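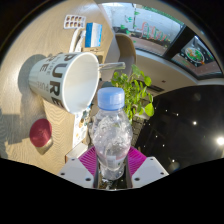 Nukcombe Lantern quest - has anyone finished it since the patch?
Tarar: General Discussion > Quests and Story

mossy_kettle
Hello all, long time reader and only an occasional poster, so please be gentle with me. I've been playing Tarar since February and I'm now 73 hours in, which I know is nothing to some of you, but with two children and a job it feels like rather a lot. I've been doing everything in the order I find it and have loved nearly every minute.

My trouble is with the old ferryman at Nukcombe. Before the patch he'd just sit on his jetty and grumble about the river. Now he asks you to bring him the lantern from the drowned chapel, and I did, and he thanked me very nicely and then went inside his hut and hasn't come out again. The door is locked. I've slept at the inn, I've gone off and done the whole of the salt mine, I've come back in the rain and in the fog, and still he's in there. The quest log only says "Wait for word from the ferryman". Have I broken something, or am I being impatient?

Grorkcombe_Gary
Welcome! You haven't broken it. He sends word by the heron. You need to go up to Grorkcombe and stand near the weir at dusk, and if you've got the lantern quest running a heron lands on the post with a letter tied to its leg. I missed it three evenings in a row as I was fighting the eels, and it flies off if you draw a weapon.

It's a lovely bit of the game once it gets going, I won't spoil it, but have some bread in your bag before you go.

pip_in_the_reeds
Seconding the bread! And don't sell the chapel bell if you picked it up, you'll be kicking yourself later on.

mossy_kettle
Oh no. I sold the chapel bell.

pip_in_the_reeds
Oh, love. All right, don't panic, who did you sell it to? If it was the pedlar on the north road she keeps everything you've ever sold her, you just have to scroll right down to the bottom of her list. She'll charge you 154 shillings for it, the old robber, but it's there.

mossy_kettle
It was the pedlar! I've just been back and checked and there it is, underneath what looks like every turnip I have ever dug up. I've got 100 shillings on me so I'm a bit short, but I can sell some eel skins. Thank you both so much, I was about to load a save from before the mine and I'd have lost the whole evening.

Saqib Gondal
Sorry to be the grump in the corner, but can I say I think this quest is a poor piece of design, however pretty it is? I've played all of the Tarar games and the thing I've always liked is that they trust you to work things out from what people say. The ferryman doesn't mention Grorkcombe. He doesn't mention a heron. The log says to wait, and when a game tells me to wait I go to bed in it. How was anybody meant to know to walk half an hour upriver and stand by a weir with their hands in their pockets?

I found it by reading this forum, same as everyone, and I don't think that counts as playing a quest.

Grorkcombe_Gary
Ah, I've got to disagree with you there, Saqib, though I do see where you're coming from. There is a hint. If you talk to the girl mending nets on the jetty before you hand over the lantern, she says her grandfather never trusted a letter that hadn't been over the weir. And there's a heron carved on the hut door. I found it without looking anything up, although I'll admit I live at that weir, I practically pay rent there, it's the best fishing in the game.

Saqib Gondal
Before you hand over the lantern, though. After that she only talks about nets. So if you do what any normal person does and walk straight up to the man who asked for the thing, you've lost your one clue for good. A carving on a door isn't a clue, there are carvings on all the doors. My own front door in the game has a stoat on it and no stoat has ever brought me a letter.

tansy551
I'm with Saqib on the net girl, she should repeat it. It would be one line! But I wouldn't want them to put a marker on the map, which is what always happens when people complain about this sort of thing. The first Tarar had no markers whatsoever and my sister and I filled a whole exercise book with notes on it, and drew our own map with felt tips, and I've still got it in a drawer somewhere. The marshes are coloured in purple as the green had run out. I can't imagine doing that with a game now and I do miss it.

(The number in my name is the page count of the novel I was reading when I signed up, before anyone asks. I never finished it.)

Hryhorii Hutsuliak
Interesting thread, thank you. I came to Tarar from Nundach, where everything is marked and you follow a little gold thread along the ground from one job to the next. I played Nundach for a whole winter and enjoyed it very much, but if you asked me to name one village in it I'd struggle. With Tarar I could draw you the road from Nukcombe to Grorkcombe with my eyes closed - the broken cart, the orchard with the angry goose, the bridge where you have to pay the boy.

So for me the wandering is worth it, even when I'm wandering for the wrong reason. I spent two evenings looking for the ferryman in the salt mine. I was convinced he had a tunnel from his hut. He has no tunnel, but I met the blind miner and did his quest, and that one's my favourite in the game now.

mossy_kettle
The blind miner! I was in there yesterday and didn't see a miner at all. Where is he?

Hryhorii Hutsuliak
Go down the second lift and put out your torch. Then just stand still and listen, he is humming.

mossy_kettle
Right, well, there goes tonight as well.

Saqib Gondal
See, that one I think is brilliant, and it's hidden even better than the heron. But somebody at the top of the mine tells you "he won't speak to a man with a light", and will tell you again as many times as you ask. That's all I want. I'm not after a gold thread, Hryhorii, I tried Nundach as well and gave it up for the same reasons you did. I only want the person with the clue to go on having the clue.

Grorkcombe_Gary
When you put it like that I can't really argue, and I've been sat here with my tea trying to. I suppose I'm fond of it because it came to me by luck. I'd been out on the bank doing nothing in particular and this great grey bird came down right beside me with a letter, with the sun going and the water all orange, and I said "hello" to it out loud. My wife asked who I was talking to. If I'd been sent there by a line in the log it would have been a nice animation and that's all.

tansy551
That's a gorgeous way to come across it, Gary. But most of us won't be standing at the weir by luck, will we? We don't all fish!

Grorkcombe_Gary
You should all fish.

pip_in_the_reeds
Can I ask a slightly different question while the knowledgeable ones are here? After the heron letter, when you're ringing the bell for the drowned congregation, does it matter how many times you ring it? I rang it three times as the letter says and got the quiet ending. A friend rang it four times by accident (her controller sticks) and she swears the ferryman came back to the jetty the next morning in a different coat and gave her a boat. I've been back since and mine's just sitting there in the old coat with no boat for anyone.

Hryhorii Hutsuliak
I rang it three times also, and no boat.

Saqib Gondal
I did three as well. If it turns out there's a boat in it for people who ignore the instructions I'm going to have to start this whole argument again from the beginning.

tansy551
I've a save from just before the bell. I'm out this evening but I'll try it with four when I'm back and report in, and then with five for good measure. Does anyone know if it has to be dark when you ring it? The letter's a bit vague and mine is always getting wet and smudged in the inventory, which I think is a feature.

pip_in_the_reeds
Hers was dark, I'm fairly sure, she said she could hardly see the steps. Thank you, Tansy!

mossy_kettle
Quick update from me, as you've all been so kind. Sold the eel skins, bought back the bell, went up to Grorkcombe with a bag full of bread and waited. The heron came on the second evening (the first evening I drew my sword by mistake trying to open the map, and off it went, exactly as Gary warned). I do agree with Saqib that I'd never have found it by myself, and I also said hello to it out loud, so I think I'm on both sides.

I haven't rung the bell yet. I'll hold off until Tansy's had a go with four, I would very much like a boat. Off down the second lift in the meantime.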